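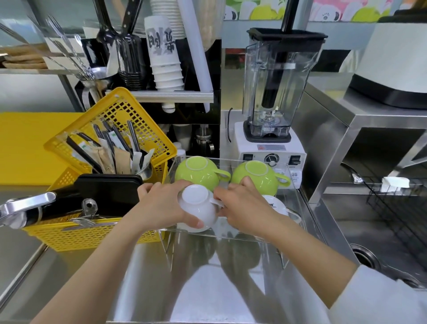 Cups going upside down into the clear rack, back counter.

Kuusisto Drinks Bar – staff meeting, Saturday, 7.30 am

In the chair: Noeline Rakena. Everyone on the May rota came except the late shift, who sent apologies and a list of grievances. The list is dealt with under item 4.

1. Last minutes
Agreed, after the word "heated" was changed to "lively" in the paragraph on teaspoons.

2. Cups
The clear rack stays on the steel counter in front of the blender. A move to the shelf by the door was proposed again and voted down again. Cups go in upside down, green ones at the back, white ones in front, handles all pointing the same way if the person doing it can bear to. It was asked whether the handles matter. Noeline said they matter to her. Noted.

Cups are not to be stacked two deep at closing, however tired one is. Two white cups were chipped this month and no one was near either of them at the time, which the meeting accepted with good grace.

A further order of white cups from Haltimberg was discussed. The quote is 142 including delivery. Held over until we find out how many are sitting in people's cars.

3. Blender
To be wiped down after every drink, and that includes the base and the patch of counter under the cord. The tamper goes back through the lid when the jar is clean. It has lately been found in the cutlery drawer, in the sink and, on one occasion, in the ice scoop's place, with the ice scoop missing.

The Jusalmont smoothie comes off the board. We sold 2 last month and one of those was to Noeline.

4. Yellow basket (raised by the late shift)
The late shift would like it known that the basket is for straws and chopsticks. They list among recent finds a bus ticket, half a biscuit in a napkin and somebody's glasses. The glasses have been claimed. The biscuit has not.

It was agreed that:
Wrapped straws and wrapped chopsticks only.
Anything with a torn sleeve goes in the bin.
Whoever opens tips the basket out on Mondays and washes it.

There was some talk of a second basket so that straws and chopsticks could live apart. Feelings ran fairly high for a plastic basket. We will carry on with one until the summer.

5. Straw order
Skidetti will only deliver in boxes of 3,000. We have room for one box, provided the Christmas decorations leave the dry store. Noeline to ring Skidetti. The decorations to be moved by whoever put them there, who knows who they are.

6. Money
Takings for the week were 1,218, up on the week before. Put down to the weather by some and to the new sign by the person who painted it.

7. Any other business
The tea towels smell. Agreed.
The radio: no change. Item to be left off future agendas.
Please could people sign the cleaning sheet with a name. A smiley face does not tell us who did the drains.

Meeting closed at 8.20, when the first customer knocked on the window. Next meeting same time, next month. Bring own chair if you want one with a back.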